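Bench notebook, tool tethering
April 2026
Entered by N. Pillai. Read by: A. Sitompul, K. Shetty

Continuing the retractable lanyard work. Open item from the last entry was whether the Skuria reel drifts in retraction force after repeated extension, or whether the low readings came from the fixture. Krishnamoorthy remounted the pulley and shimmed the bracket before I started, so anything logged before this page should be treated as suspect.

Ran 204 full extensions on unit 9 with the 2 lb dummy wrench. Force at full extension was flat through the whole run. No sticking on the return. The cord picked up some fuzz at the housing exit, same side as before. I filed a small radius on the exit lip of the spare housing and will cycle that one next so we have a comparison.

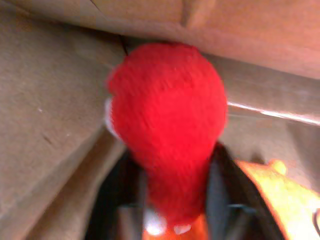 Swivel on the tool end still binds when the load hangs off axis. Anjani thinks it is the washer stack and I think it is paint in the bore. We stripped one and left the other alone. The stripped one turns freely by hand. Not tested under load yet.

Wrist anchor, Dradlow version: the hook and loop closure holds in straight pull but peels when the load comes in across the strap. Peel starts at the free end every time. Options are a longer overlap or a keeper loop. A keeper loop is easier to sew and does not change the cut pattern, but it is hard to thread with gloves on. Neelam Dhillon tried it with the heavy winter pair and gave up. She had no trouble with the thin ones. Leave the longer overlap on the list.

Drop rig notes. The release pin needs a drop of oil before each session or it hangs for a moment and the dummy starts with a swing. If the high-speed trace shows a double peak, check the pin first and throw out that drop. I discarded one today for this. Load cell zero was off at the start of the session, re-zeroed, fine afterward. The cable to the logger has a loose strain relief — tape is holding it, please order the part. 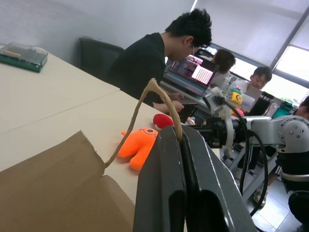
Shock pack on the short tether: 22 drops, no stitching pulled outside the tear zone. The tear zone opened unevenly on the last few, more on the left row than the right. Could be thread tension on that batch. Nabila Kwok still has the sewing record from December and will compare bobbin settings. Keep the torn packs, tagged, in the gray drawer. Do not trim the thread ends.

Carabiner gates: nothing new. The Tostton samples have not come in.

To do
Cycle the radiused housing, same count as unit 9
Swivel under load, stripped and painted
Cut two anchors with longer overlap
Strain relief for logger cable
Ask Mwaipopo for the webbing data sheet again — the one they sent is for the wider width

Rig is locked out and the key is on the hook by the door.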